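Subject: Re: [nonorell-building] Winter humidity, second floor
Date: December 26, 2025

On the humidity thread, the earlier message said:

> The Drosteck logger in the Royer room has been reading 30 percent
> since the heat came on. The Kerden unit in the hall is set to 44 and
> runs all night. Is the logger wrong, or is the humidifier too small?
> Also, can we just turn it up? The tops of the tables are getting
> narrower and two of the doors now rattle in their frames.

Neither, I think, or at least neither one by itself. The two instruments are in different rooms and at different temperatures, and relative humidity can't be compared across a temperature difference without converting it first.

Relative humidity is the water vapor in the air as a share of the most it could hold at that temperature. Warm the air without adding water and the percentage drops. The hall is kept cooler than the Royer room. Take hall air at 44 percent, move it through the door and heat it, and the reading goes down with no water lost at all. That accounts for part of the gap. The rest is most likely outside air coming in around the Royer windows, which were never resealed after the frames were repaired in August.

If you want to compare rooms, compare dew point. The Drosteck software will export it as a column if you tick the box under Derived Values. The Kerden doesn't report dew point, so you need its temperature and humidity together and a psychrometric chart, or a second logger in the hall for a few days. I would do the second logger. The sensor inside the Kerden sits close to its own outlet and reads high whenever the fan is on low.

To check the logger, use the salt method. Put table salt in a small dish, add just enough water to make a wet slurry with undissolved salt still showing, and seal the dish and the logger in a container together. Leave them overnight at a steady temperature. The air inside should settle at 75 percent. If the logger reads within 3 points of that, leave it alone. A one-point check says nothing certain about the low end of the scale, but these sensors tend to drift by an offset and it is good enough for our purposes. Keep the slurry off the sensor.

As for the furniture, what you are seeing is ordinary shrinkage. Solid wood moves across the grain and hardly at all along it, so a top loses width and keeps its length. Veneered tops on a stable core hardly move in either direction, and the finish slows the exchange of moisture without stopping it.

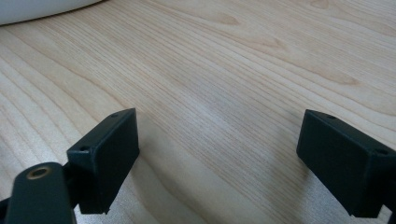

Will a coat of oil on the tables stop them from shrinking? It won't, because oil slows the loss of moisture a little and the wood still ends up at the same moisture content as before, only later.

The useful step is to look underneath. If a top is held down by screws through tight holes in the rails, it can't move and will eventually split. The holes should be slotted across the grain, or the screws replaced with clips that slide. I checked the ones in the hall when they were last turned over and they have clips. I have not checked the Royer room. If somebody does, please note whether any of the clips are bottomed out in their grooves, since that is as bad as a tight screw.

The doors are a separate matter. A frame-and-panel door takes most of its movement in the panels, which float, so the rattle is probably a loose panel and not the whole door. Leave it. Gluing or pinning the panel now will crack it next summer. Small foam spacers in the groove are acceptable if the noise is a nuisance during meetings.

On turning the Kerden up, I would advise against it. The walls on the north side are poorly insulated and the inside face of the window glass gets cold. At a higher setting we would be condensing water on the glass and, more to the point, inside the wall where we can't see it. The setting is a compromise between dry furniture and wet framing, and the framing is more expensive to replace. In a hard cold spell it should come down, even though everyone's instinct is to push it up.

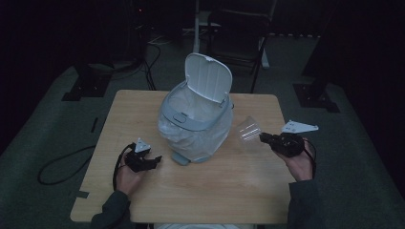 So the order of work I would propose is seal first, measure second, and adjust last. The window gaps need a backer rod and a flexible sealant, and the sash edges need the compression strip we already have in the storeroom. Do the top edges as well as the sides. Stack effect means that air leaves high and enters low, and the high leaks were skipped last time.

After that, let the loggers run for 2 weeks with the heat schedule unchanged. Set the interval to ten minutes. One minute fills the memory and tells us nothing more, and an hour will miss what happens when the doors are propped open. If the two dew points agree and both are still low, the humidifier is undersized for the actual leakage and we can talk about a second one.

One maintenance point – the Kerden's wick has to be changed when it goes stiff, whatever the indicator says. The indicator is a timer. It has no knowledge of how hard our water is. A scaled wick will run all night, move plenty of air and add very little water to it, so check that before anyone orders anything.

I can put the last export on the list if people want the raw numbers. The clock in that file is an hour ahead, as the logger was never set back in the fall.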